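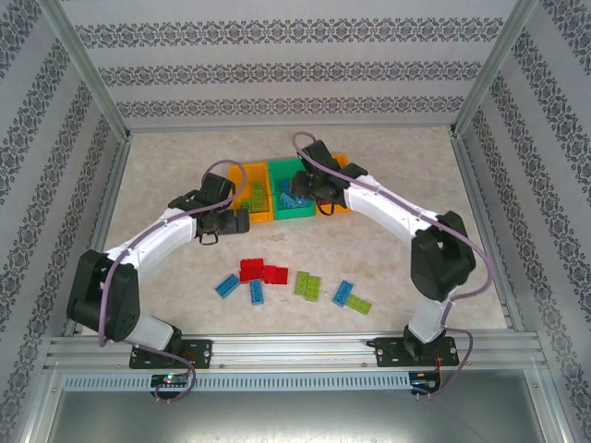 Skalside Toy Library Opens Its Doors With 2,993 Toys, Games and Puzzles to Borrow

SKALSIDE, 12th May. Families in Skalside can now borrow toys the same way they borrow books. The Skalside Toy Library, a project of the nonprofit Trustamham, has opened in the former shoe store on the lower end of Market Street, and its shelves hold 2,993 toys, games and puzzles that any household in town can take home for free.

The collection runs from rattles and stacking cups to floor puzzles, train sets, dollhouses, marble runs, dress-up clothes and board games for teenagers and grown-ups. Building bricks get a whole wall of their own, sorted into tubs by size, and the tubs for toddlers sit low enough that the youngest members can pick one out without being lifted up. (They will also try to pick out the big ones. Bring a wagon!)

Trustamham has been working toward this opening for a long while. The group started out lending a small shelf of baby toys from the hallway of its office, and parents kept asking the same question: do you have anything for older kids? Donations followed, first in bags and then by the carload, and the hallway gave up. When the Market Street storefront came open, Trustamham signed the lease and spent the spring painting, building shelves and washing a truly remarkable number of plastic dinosaurs.

How borrowing works

Signing up takes a few minutes at the front desk. Bring something with your Skalside address on it and you will leave with a library card and, if you like, your first toys. Each card is good for a whole household, so grandparents and babysitters at the same address can use it too.

Every card covers up to two large items and one bag of small ones at a time. Large items are anything that won't fit in the blue canvas bag you get with your card: play kitchens, ride-on cars, the bigger wooden train tables. Loans last three weeks and can be renewed once at the desk or by phone, as long as another family isn't waiting for the same thing.

There are no late fees. If a loan runs over, the library will send a reminder, and the card is paused until the toys come back. Missing pieces are part of life with children and do not cost anything either. A jar by the return counter is set aside for stray pieces that turn up weeks later in a coat pocket or under a car seat, and families are warmly encouraged to use it.

Cleaning and checking

Returned toys go to the back room before they go anywhere near a shelf. Hard plastic is washed and air dried, fabric goes through the laundry, and wooden toys are wiped down by hand. Puzzles are put together in full before they are lent again, a job that has become very popular with the retired members who meet there in the mornings. A puzzle with a piece gone gets a yellow sticker on the box saying so, and plenty of people borrow those anyway.

Toys with small parts are kept on the upper shelves and marked with an age label. Battery covers, wheels and cords are checked on each return. Anything that can't be fixed is taken apart for spares, and the library already has drawers of loose wheels, doll shoes and game pawns ready to give an old toy another few years.

A place to play, too

The front third of the store has been left open as a play floor. Families are welcome to stay as long as they like, whether or not they have a card. There is a quiet corner with cushions and picture books, a long table for board games, and a brick-building area where half-finished towers can be left standing overnight with a name tag on them.

Once a month the play floor will host Swap Day, when anyone can bring outgrown toys and trade them for something different. There is no scorekeeping at Swap Day. A child can bring a jump rope and go home with a castle.

Groups can borrow as well. Child care providers, after-school programs and places of worship in Skalside may ask for a group card, which allows larger loans and a longer return date. The library has put together 200 themed kits with these groups in mind, packed in lidded boxes with a contents list taped inside the lid. Themes include farm animals, simple machines, pretend grocery store, rainy day games and first board games.

Who is behind it

The shelving and the front counter were built by Savchuk, the cabinet shop across the street, from leftover birch it had in stock. The shop also rounded off every single corner below adult hip height, and parents of new walkers will understand how good that is. The online catalog comes from Prorotell, a small software company in town that donated its time. Members can search by age, by type of toy or by number of players, and can put a hold on anything that is checked out. A printed catalog is kept in a binder at the desk for people who would rather flip pages.

Before opening to the public, the library ran a trial with 400 households. Their comments led to several changes that are now in place: evening hours, a ramp at the side door, a larger bag, and a much bigger choice of games for adults playing without children. Cooperative games were the most requested addition, and there is now a full bookcase of them next to the window.

Donations

The library is happy to take clean toys in working order during open hours. Please tape game boxes shut, put loose sets in a clear bag, and include the instructions if you still have them. Right now the most wanted items are wooden train track, large-piece puzzles, outdoor games, and bricks of any kind and in any quantity. Stuffed animals can't be accepted at this time, apart from hand puppets.

Visiting

The Skalside Toy Library is on Market Street, with the entrance under the green awning. The side door on the alley has the ramp and is wide enough for double strollers. Opening hours are posted in the window and on the online catalog page. Street parking is free, and there is a bike rack by the side door.

About Trustamham

Trustamham is a nonprofit based in Skalside that runs sharing projects for families, including the toy library, a winter coat exchange and a stroller repair bench.

Press contact: Trustamham press desk, Skalside Toy Library, Market Street, Skalside. Reporters who would like to visit during play hours are asked to check in at the front counter first.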